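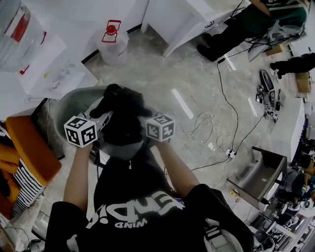

Left gripper loses tracking when the cubes get close

1 min read

Stimby
I'm on handheld grippers with a marker cube on top of each, picking black cloth out of a round gray basin. Whenever I lean the two together, the left pose jumps, then the replay arm swings wide. It whacked our bench at Zerkham twice! Recalibrated 3 times, no change. Ideas?

Poltard
Glare, I bet. Shiny tile plus ceiling lights wrecked 31 of my 69 takes. Throw down a matte mat, and cap the arm speed before you replay anything.

Jibrin
had same. reprint the markers

Comments (2)
Mat helped, thanks! Speed cap stays on.
Check for duplicate marker IDs too.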